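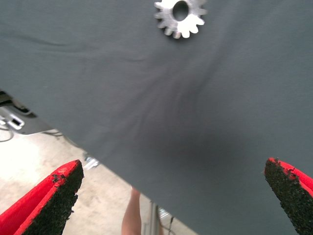 Ticket: Label printer drops every job over 100 labels
Opened by: Wakana Hattori, Chiba stockroom
Product: Stetelura print server, Korance label printer
Status: Reopened
Jun 7, 2021

Problem

Small parts labels print fine from the Stetelura queue as long as the batch is short. Anything over 100 labels stops partway, the queue says "Complete" and the rest never come out. No error on the printer panel. No error in the log either, unless you count the word "Complete," which I don't.

I've read the help article. It says to check the cable. The printer is on the network and has no cable apart from power, so I checked that one. It was plugged in.

What I tried

Restarted the print server. A batch of 300 for the spur gear bins stopped at the same place as before.

Changed the label roll, as support suggested by email. I can't see how a roll of paper would know how many labels are left in a job, but I changed it. Same result.

Reinstalled the driver from the Brurnberg office share. That took most of the morning and the only difference is that the printer now has a new name and our old shortcuts don't work.

Sent the same batch straight to the printer's address, skipping the queue. All 300 came out.

Reply from support

Thank you for contacting us. Large batches may be affected by low memory on the printer. Please update the firmware to the latest version and let us know if the issue is resolved. We are closing this ticket for now.

Reopened by Wakana Hattori

Please don't close it. If the printer were short of memory it would have choked on the direct job too, and it didn't. I updated the firmware anyway so we can stop talking about it. Still stops.

I went through the queue settings again and found "Job time limit," set to 8 seconds. It isn't in the manual that I can find. With the limit turned off, a full batch went through the queue twice without stopping.

I'm not calling this fixed. The limit was back at 8 after I restarted the server, so either the setting isn't being saved or something is writing over it. Brurnberg runs the same version and I'd like to know if theirs does it as well.

Questions still open

1. Where is the time limit stored, and what resets it?
2. Why does a job that was cut short get marked "Complete"?
3. Can I have the old printer name back?

Workaround until then: split batches, or send direct.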